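Kalliopi Ionescu
2 September 2025

Small thread about wooden kitchen tools, for my neighbors in Ondthorpe who asked me.

In July I finally emptied the drawer beside the stove. Ten wooden things were inside, and I used maybe three of them.

I kept the broad ones with a flat head. They reach the bottom of a wide pot and they don't scratch it. The rest went to my cousin in Drinholm, who was happy.

My rule now: wash by hand, dry with a towel, then a little oil on a cloth. Wait one night — wipe again in the morning.

And they live in a cup, not in the drawer. Handle down, head up, so the air can reach the wide part. A heavy cup is better, a light one falls over.
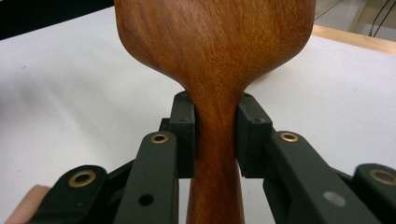 Reddish-brown wood, handle down in a cream cup in the second one.
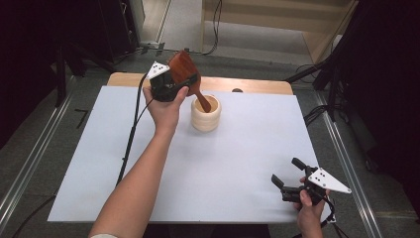 Edin Stojanović: Which oil do you use? Mine became sticky with sunflower, so now I'm afraid to try again.

63 likes · 10 replies · 198 shares
Filed under: Home & Kitchen
Back to top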